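Cema progress report, September
From: Skye Rankin
To: Bülent Kırmızıgül, Wakelo

Hi Bülent,

Numbers first, since I know you scroll for them. We promised you 2000 usable demonstrations by the end of this period and we have 2564. Before you forward that to anyone, please read the next bit, because the total is nicer than what's inside it.

Most of those 2564 are the easy stuff. Picking up a drive in its caddy, moving it over to the case, setting a card upright in the fixture, that kind of thing. They're short, they go quickly once the operator has warmed up, and on a good morning we get through a big pile before lunch. The CPU placements are a different animal. We have 91 of those that I'd be happy to train on. Ninety-one! I was hoping for a lot more, and I'll explain what happened.

The trouble with the socket is that a person teleoperating the arm can't feel much. With a drive you can be a bit sloppy and the bay guides you in. With a chip you have to come down flat and in the right orientation, and if you're tilted you only find out when it won't seat. Our operators got good at rescuing a bad approach by wiggling, and the first policy we trained learned to wiggle beautifully. It wiggled when it didn't need to. It wiggled over the socket before touching anything. So I went back through all the CPU episodes and threw out every one with a wiggle rescue in it, and that's how we got down to 91. It hurt, but the retrained version approaches much more cleanly, and I'd do it again.

(We kept the rejected ones, by the way. They're tagged in Dubey as "recovery" and I think they'll be useful later when we want the arm to learn how to get out of trouble on purpose.)

What changed on the bench

The bigger change is the parts fixture. Back when we started, the parts just lay on the bench wherever the last person left them, and I argued for that because I wanted variety. I was half right. We got variety, and we also got operators spending the first part of every episode fishing for a part at some silly angle, so the learning system saw a whole lot of fishing and not much assembling. Now the drive, the chip and the card each have a spot in the fixture, next to the case, and we get our variety by moving the fixture and the case between episodes. Episodes are shorter and the operators complain less. Both good.

We also settled on laying the tower on its side for everything. I know your team asked about upright cases, and I'd still like to get there, but with two arms reaching in from behind the bench it's so much easier to work from the top that I don't want to split the effort yet.

Labels and Dubey

Labeling is finally keeping pace with collection. Each episode gets a task name, a start and end for each step, and a pass, fail or recovery tag. We used to do this at the end of the week, which was a terrible idea (try remembering why you marked something "odd" four days ago). Now whoever ran the session tags it before they go home. Dubey still chokes when two people save at the same moment, and we've lost a few tags that way. The episodes themselves are fine, and the missing tags have been redone by hand. A fix is on my list and I'm hoping to have it done before the next report.

How the policy is doing

Billar is the model we've been training on all this, and here's my gut feeling after a lot of hours watching it. It's solid on the drive. It's decent on the card as long as the fixture is somewhere close to where it's seen it before, and it gets confused when we push the fixture far to one side. On the CPU it gets the chip over the socket nicely and then loses its nerve. I don't have a success rate I trust yet, so I'm not putting one in here. We changed the starting positions halfway through testing and the runs from before and after don't compare. I'd sooner send you a proper figure next time than a flattering one now.

Cables are the other headache. The power cables in these old towers go wherever they want, and we never taped them down because a real case won't have them taped down either. I still think that's the right call. It does mean Billar sometimes treats a loop of cable like a wall and stops dead. More examples with messy cables should help, so from now on I'm asking operators to rearrange them by hand every time they reset the case.

Money and hours

We're within budget. The one overspend was replacement motherboards, and you can probably guess why after reading about the sockets. I covered it out of the travel line, as we agreed on the phone. Operator hours came in a little under plan because one of our people was out for a stretch, so I'd like to carry those hours over and spend them all on CPU work if that's okay with you. Please let me know either way, because I have to set the schedule soon.

Next up

CPU placements, CPU placements and more CPU placements. I'm also adding a step where the operator pauses above the socket before lowering the chip, so the model gets a clear picture of what "lined up" looks like. After that I want to try a second model of tower, with a different layout inside, to see how badly everything falls apart.

Call me any time after 2 if you want to talk through the CPU numbers.

Skye

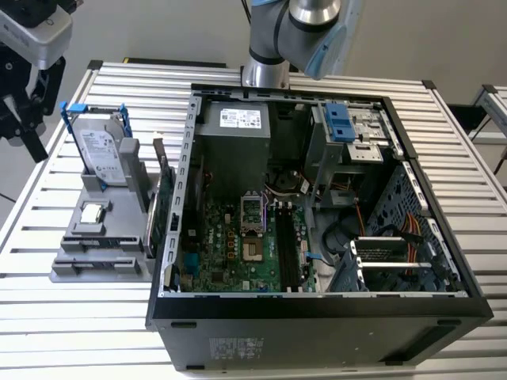
The Cema bench, with the open Dell tower and the parts fixture to its left.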